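Home Blog Ornaments About me Contact

September
by Bhavana Shetty

Washing the old glass birds

Last Wednesday I took down the box with my mother-in-law's glass birds. I know it is early for Christmas things, but in December I am always too busy and then I do everything badly. So now I do it in September, with the window open and a radio playing.

The birds are the kind with a metal clip under the belly and a tail of stiff white fibres. There are 19 of them. She bought the first ones in Brikelport, when she was newly married, from a shop called D'Souza that sold buttons and sewing thread for most of the year and glass only in winter. The shop is closed for a long time already. My husband remembers that the owner wrapped each bird in a page of the newspaper, and we still have some of these pages. I cannot throw them away, although they leave grey marks on everything.

I made mistakes with old glass before, so I write here what I do today. The paint on such birds is on the outside and the silver is on the inside. Water is dangerous for both. Two years ago I washed a small red bird under the tap, very gently as I thought, and the red came off on my fingers like jam. Now I use only a soft brush, the sort for make-up, and I brush from the head to the tail. If there is a sticky place I touch it with a cotton bud which is almost dry. I never touch the silver at the neck, where the cap goes in.

The tails are more difficult. They become yellow and they lose fibres, and the fibres go into the skin and itch for days. I wear thin gloves for this part. If a tail is loose I put a very small drop of glue with a toothpick and leave the bird upside down in an egg cup until the evening.

A reader wrote to ask me if it is worth to buy new tails. I ordered one packet from Skonine and I was not so happy. They are too white and too straight, and the old bird looked as if it had a toothbrush behind. For a bird with no tail at all, maybe yes. I put one on the blue bird, cut it shorter with nail scissors, and steamed it a little over the kettle before I glued it. It is better now, but I still see it first when I open the box.

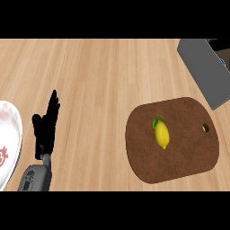
A bare wooden table and a robot hand, computer-rendered.

For storage I changed my system. Before, I used egg boxes, but the clips made holes in the cardboard and the tails were bent. Now I have a flat box from Galledine with 40 small compartments, and I put tissue without acid in each one. I lay the bird on its side with the tail going to the corner. The clip I wrap separately if it is rusty. The box was not cheap, and the lid does not close so well on the left side, so I tie it with a ribbon.

The peacock does not fit anywhere. He has his own shoe box, as always, with the newspaper from D'Souza around him.

Next I must do the glass pine cones, which have lost many of their caps. If somebody knows where to find the small old caps with a narrow neck, please write to me. The new ones I have are all too wide and they fall off when I lift the cone.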